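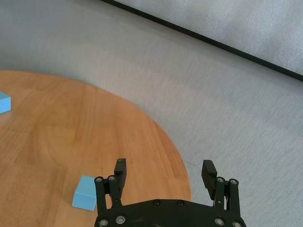
Writing rules for a small robot cell

Eskil Eide keeps the working rules for the tabletop manipulation bench at Irnbridge, and he will tell you that the first version was too long. It ran to 79 rules. People signed it and went back to doing what they had done before.

"I asked a new operator what rule 40 said," he says. "She had no idea. I had written it and I had no idea either."

The current version fits on two sheets taped inside the cabinet door. Eide agreed to go through the parts he gets asked about most, mainly by other small labs that have bought an arm and now need something in writing.

He starts with the work surface. A good many benches are square, and most written procedures assume they are. On a round table the distance to the rim changes with every direction the arm takes, and a limit set as a simple box will either waste half the top or let the fingers travel out past the wood.

"You can have one finger over the table and the other one over the floor," Eide says. "That's allowed. What isn't allowed is going down from there. If any part of the gripper is outside the rim, the arm moves sideways or up. It does not descend."

The rule went in after a finger pad was pushed down against the edge of a table at low speed. The pad had to be replaced and the wrist had to be calibrated again, which took most of an afternoon. The limit in the software is now drawn as a circle, set in from the rim, and it gets checked whenever the table has been moved.

Objects have their own section. Blocks and cubes are the usual stock, and Eide wants them kept plain and matte. Shiny tape and stickers are out, as are pieces with chipped corners. He is less strict about where things go. Operators may put a cube close to the edge if the task calls for it, but they have to write that down before the run starts.

"If you only ever put the cube in the nice spot, you learn about the nice spot," he says.

On speed, he is brief. The arm has two settings, travel and approach, and the change to approach has to happen before the fingertips are level with the top of the object. Operators can go slower than the approach setting at any time. Going faster requires a second person to sign the sheet.

Before the fingers close

The longest conversation we had was over a single line in the document, the one that covers the moment before a grasp. It says the operator must confirm that the object is between the fingers, that nothing else is, and that the neighbors are clear.

"Neighbors" is Eide's word for anything else on the table. He took it from a procedure used at Trimgate, where he worked before, and he has kept it despite complaints that it sounds odd.

"A cube by itself is easy. Put a couple of blocks near the rim and now you have something that can be knocked off, and you have something the arm can hit on the way out. People look at the thing they're picking up. I want them to look at the rest of the table too."

He also asks for a pause when one fingertip is much closer to the object than the other. The operator can center the gripper and carry on, or note the offset and close anyway. Both are fine. Closing without looking gets the run marked.
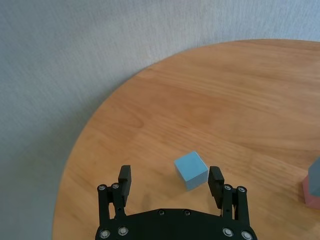 What gets written down

Each run gets one line in the log: operator, table, objects, start time, result, and anything odd. Eide dropped a longer form in November after finding that the comment box was being filled in at the end of the day from memory.

In the last batch there were 122 runs, and 6 were marked for review. Two of those were stops by the operator, which he counts as the rules working properly. Stopping a run never needs a reason on the sheet.

"I don't want anyone thinking up a reason while their hand is on the button," he says.

The other four were paperwork, mostly missing start times.

He has sent the two sheets to people at Casier and Tiongson, who asked to adapt them. His advice was to delete whatever doesn't match their own bench and to test the stop button first thing, before the arm is homed. The next change on his list is a line on cleaning the finger pads. He hasn't settled how often it should be done, and for now the sheet just says to wipe them at the start of each shift.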